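Visit report: Jukport demonstration rooms
Aug 23, 2018

We went down to Jukport to see the room-tidying equipment before the budget round closes. Karico runs three guest houses with 138 rooms between them, and the question from the board was whether to put money aside for a trial in the next financial year or leave it for another two. Two of us made the trip, one from housekeeping and one from purchasing.

The Jukport site is an old office block behind the freight yards. Parking is on the street and metered. Reception had our names but not our safety shoes, so we lost the first part of the morning while they found some in our sizes.

Gerlach, the integrator, gave the opening talk. They don't make arms or grippers themselves. They buy them in, fit them to a base and look after the software and the service contract. We asked for a price per unit and were given a range, with the top of it nearly double the bottom. The difference comes down to the base, the number of spare fingertips in the kit and how fast you want someone on site when it stops. We've asked for it again in writing, with each of those on its own line.

After that we watched the work. Picking clothing up off a bed was the job we most wanted to see, as our staff have to clear and bag left-behind items before they can strip the linen. Hard things like cups and remotes are handled well by most of what's on the market. Soft things are where the quotes start to vary, and a demonstration on a bare bench doesn't tell you much about a made-up bed with furniture close on one side.

Points we took down for the budget:

Power. The charging dock wants its own circuit. Two of our three buildings would need an electrician, and the older one may need a new board.

Doorways. The base Gerlach recommends needs 80 cm clear. We have 27 rooms that don't meet that, all in the east wing. Those would stay on the manual roster.

Carpet. Deep pile slows the base down. We should take a sample of ours along next time.

Fingertips. These are a wear item. Gerlach treats them as consumables and bills them quarterly. They need to come out of the housekeeping supplies line and not out of capital.

Training. Two days on site are included, for up to 13 staff. Anyone past that is extra, and so is any repeat session for new starters.

Insurance. Our broker hasn't quoted yet. Allow for a rise.

We also had a short meeting with Bestden, who lease equipment of this type over three or five years. The monthly figure looked reasonable until we read the return conditions, which put the cost of freight and refurbishing on us. A lease may still suit a trial. It would keep the spend out of capital and let us hand the unit back if it doesn't earn its keep.

Our recommendation is to budget for one leased unit in the newest building, to start no earlier than next August, and to hold off on any purchase until we have a full season of our own numbers. The written quote from Gerlach should be in hand before the next meeting.

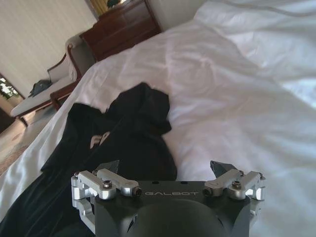
Still to do on our side: measure the service lift, get the broker's figure, and ask Bestden whether the return freight can be capped. Receipts for parking and lunch have gone to accounts.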